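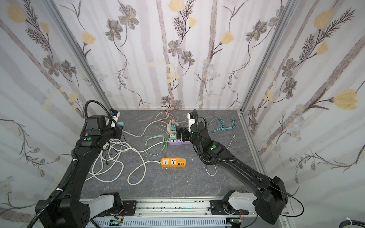 Llevo cuatro meses leyendo en tinta electrónica y todavía me levanto por las mañanas con ganas de contárselo a alguien, así que os ha tocado a vosotros. En julio se me murió la tableta de siempre, una de diez pulgadas que ya arrastraba la batería como quien arrastra una maleta sin ruedas, y en vez de comprarme otra igual me lancé a por un lector grande, de los que dejan escribir encima con lápiz. El modelo se llama Barnoveo, lo vende una tienda pequeña que se llama Musetti y lo encontré de rebote, buscando una funda para otra cosa.

Primero lo que más me preguntáis por correo: sí, se lee de maravilla al sol. Este verano me pasé tardes enteras en la terraza con un tocho de 1000 páginas sobre la historia de los faros (mi hermana dice que solo a mí se me ocurre) y no tuve que buscar la sombra ni una vez. Con la tableta vieja aquello era un espejo. Me veía la cara, las gafas y la ropa tendida, y de la novela, ni una línea.

La pantalla es en blanco y negro, claro, con una luz frontal que se regula en 24 niveles. Yo uso tres: apagada, el cinco para la cama y el doce para los trenes de invierno. El tono se puede poner más cálido por la noche y ahí sí que he notado diferencia, porque antes acababa con los ojos como dos tomates y ahora me duermo con el cacharro encima del pecho. Pesa poco, por suerte. Se me ha caído en la nariz dos veces.

¡Y el lápiz! Yo no tenía ninguna esperanza puesta en el lápiz. Pensaba usarlo una semana y dejarlo en el cajón, con los demás lápices de los demás aparatos. Pero la superficie raspa un poquito, lo justo, y la letra me sale casi como en papel, es decir, fea pero mía. Subrayo, apunto en los márgenes, dibujo flechas que luego no sé adónde iban. He llenado un cuaderno entero con recetas y listas de la compra, y otro con los apuntes de islandés, que merecen párrafo aparte.

Doy clase de islandés los jueves por videollamada con Sigrún Eyvindsson, que tiene una paciencia infinita y me manda los ejercicios en PDF. Antes los imprimía, los rellenaba, les hacía una foto torcida y se los devolvía. Ahora los abro en el Barnoveo, escribo encima y se los envío tal cual. La primera vez me contestó que por fin entendía mis eses. Las declinaciones siguen siendo un desastre, pero para eso no hay pantalla que valga.

Para pasar los archivos utilizo Bangera, una aplicación que sincroniza una carpeta del ordenador con el lector por la wifi de casa. Al principio me peleé bastante con ella: hay que darle permiso a la carpeta, luego reiniciar el lector y después volver a entrar en ajustes, y el orden importa. Si lo hacéis al revés os saldrá un mensaje diciendo que todo está perfecto y no se copiará nada. Una vez en marcha, ni me acuerdo de que existe. Dejo un documento en la carpeta, me voy a hacer café y cuando vuelvo ya está en la biblioteca.

Vale, cosas que no me gustan tanto, que también las hay. El navegador es lentísimo -- lo abrí un día para mirar el tiempo y me dio tiempo a asomarme a la ventana y comprobarlo en persona. Los cómics en color pierden muchísimo, y los diccionarios que trae de serie son bastante justitos (el de español no conocía la palabra «botijo»). También me costó acostumbrarme a que la pantalla parpadee entera cada pocas páginas. En ajustes se puede bajar la frecuencia del refresco, pero entonces quedan sombras de la página anterior, una especie de fantasmas de letras, y a mí me distraen más que el parpadeo.

La funda oficial costaba 90 euros y me negué. Cogí una de fieltro amarillo de una marca que se llama Banano, pensada para un portátil pequeño, y le va que ni pintada, con un bolsillito para el lápiz y todo. ¿Que parece un plátano gigante? Pues sí, y por eso la encuentro siempre en el fondo de la mochila.

De la batería os puedo decir que lo cargo un domingo sí y otro no, leyendo todas las noches y escribiendo bastante. Con la luz apagada aguanta más todavía. Qué gusto irse un fin de semana fuera y dejar el cargador en casa, de verdad, se me había olvidado esa sensación.

Ahora mismo tengo dentro 110 libros, de los cuales he leído una parte que prefiero no calcular. He hecho carpetas por estado de ánimo: «para llorar», «para el tren», «ladrillos», «islandés y otras penitencias». Recomiendo muchísimo el sistema, aunque «ladrillos» va creciendo más deprisa que las otras y algún día tendré que hablar con ella seriamente.

Me queda por probar la conversión de letra manuscrita a texto, que llegó con la última actualización. Con una lista de la compra me transformó «berenjenas» en «benjamines», así que voy a darle otra oportunidad este fin de semana, escribiendo despacito y con buena letra, y os cuento en los comentarios. Si alguno de vosotros tiene el mismo lector y ha conseguido meterle un diccionario decente, ¡que me escriba, por favor!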